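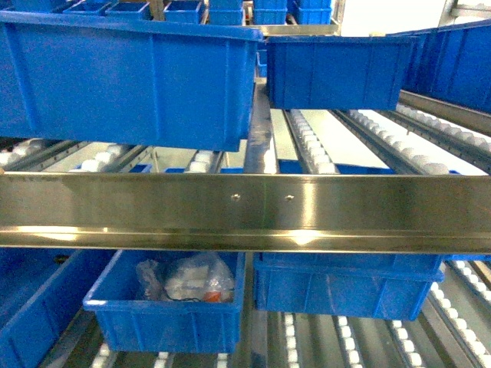 Fixing a kitchen radio that crackles or drifts

Quick ones before the weekend, mostly from stuff readers sent in. Ours is an old Brekley on the windowsill, yours may differ a bit.

Move it first. Fridge motors, dimmer switches and phone chargers all put out hum. Try 9 feet from the fridge. If the noise drops, leave it there and you're done.

AM stations: turn the whole set, not the wire. The antenna is a bar inside the case, so a quarter turn can bring a weak station right up. I get 1405 fine with the front facing the sink, nothing at all facing the door.

FM: pull the rod all the way out, then tilt. Still hissy? Switch to mono if theres a button for it.

Scratchy volume knob. Unplug. Pull the knob off, one short squirt of contact cleaner down the shaft, work it back and forth maybe 59 times. Let it dry before you plug in. Leonie Mayrhofer wrote in to say do the tone knob too while the can is out. Good call.

Greasy dial. Damp cloth, drop of dish soap, wring it out hard. No window spray, it clouds the plastic.

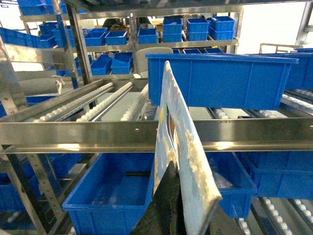 Batteries and cords

Take batteries out if the set lives on the plug. Leaky ones wreck the springs. White crust comes off with vinegar on a cotton swab, then wipe with plain water and dry.

Check the cord where it goes into the case. Cracked or stiff, replace it, dont tape it.

Presets gone after a power cut? Some sets need a backup battery for the memory. Write your stations on masking tape and stick it on the bottom. Haris Siddiqui puts his inside the cupboard door, same idea.

More Monday, shower radios and steam.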